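수저 분류

수저 분류는 식사에 쓰는 젓가락, 숟가락, 포크, 나이프를 종류나 재질에 따라 나누어 보관하는 살림 활동이다. 설거지의 마지막 단계쯤으로 여겨지곤 하지만 파고들수록 재미있는 주제다. 한 집의 수저에는 그 집이 무엇을 먹고 사는지가 고스란히 담겨 있고, 나누는 기준도 집집마다 놀랄 만큼 다르다!

개요

한국 가정의 수저통에는 대개 여러 식문화의 도구가 함께 들어 있다. 밥과 국에 쓰는 수저 옆에 스테이크용 나이프가 눕고, 면 요리에 쓰는 나무젓가락이 그 위에 얹힌다. 이렇게 섞인 상태를 살림 모임에서는 흔히 '한 무더기'라고 부르며, 분류는 이 무더기를 평평한 곳에 펼치는 일에서 시작한다. 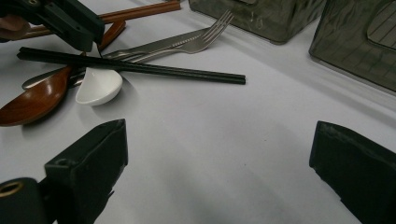

젓가락은 분류에서 가장 까다롭고도 매력적인 품목이다. 숟가락과 달리 짝이 있어야 제 몫을 하므로, 종류를 나누기 전에 짝부터 맞추는 사람이 많다. 검은 젓가락과 적갈색 나무젓가락처럼 색이 뚜렷이 갈리면 짝 맞추기는 금방 끝난다. 같은 색에 길이만 조금 다른 젓가락이 섞였을 때가 진짜 난관으로, 끝을 바닥에 세워 키를 재 보는 것이 오래된 방법이다. 젓가락이 금속 식기 위에 걸쳐 있으면 젓가락을 먼저 걷어 내는 편이 수월하다.

분류 기준

종류별 분류는 젓가락, 숟가락, 포크와 나이프를 각각 한 칸에 두는 방식이다. 상을 차릴 때 손이 빨라 가장 널리 쓰인다. 재질별 분류는 금속, 나무, 도자기를 나누는데, 옻칠한 나무 숟가락이나 도자기 숟가락을 아끼는 집에서 선호한다. 단단한 금속과 부딪혀 칠이 벗겨지거나 이가 나가는 일을 줄일 수 있기 때문이다. 상차림별 분류는 양식용과 한식용을 통째로 가르는 방식으로, 포크와 나이프를 늘 한 쌍으로 다룬다. 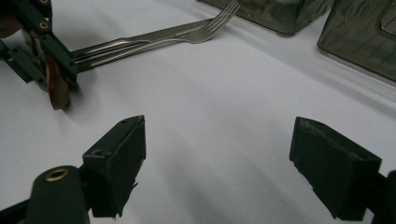

나란히 든 포크와 나이프. 나이프 날 끝 쪽에 잔톱니가 있다.

살림 연구가 암파로 산체스는 저서 『로로라의 서랍』에서 상차림별 분류를 특히 아꼈다. 그는 포크와 나이프를 함께 집어 함께 내려놓는 동작을 '한 손 한 벌'이라 이름 붙였고, 이 말은 지금도 정리 애호가들 사이에서 쓰인다. 같은 책에 실린 서랍 배치 도면은 모두 19점이며, 그중 2점은 젓가락만을 위한 것이다. 젓가락 애호가라면 이 두 장만으로도 한나절이 즐겁다.

보관 용구

칸막이 서랍이 없는 집에서는 바구니를 쓴다. 반투명한 플라스틱 바구니는 겉에서도 내용물이 어렴풋이 비치고, 벽에 구멍이 난 것은 바람이 잘 통한다. 손잡이 구멍이 있으면 식탁까지 통째로 옮기기도 좋다. 바구니를 세 개 쓸 때는 자주 꺼내는 것을 가운데에 두고
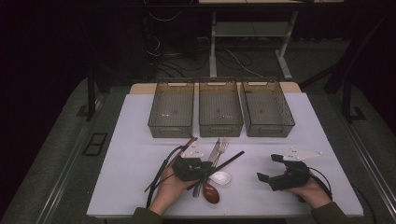
양옆에 나머지를 배치하는 것이 보통이다. 왼손잡이가 있는 집은 좌우를 바꾸기도 한다. 깊이는 젓가락 길이를 기준으로 고르되, 눕혀 담을 때는 바닥의 긴 변이 젓가락보다 넉넉해야 한다. 나무 식기는 완전히 말린 뒤에 담고, 나이프는 날의 방향을 한쪽으로 맞춘다.

같이 보기

식기 건조대
수저받침
옻칠

마지막 편집: 2022년 3월 3일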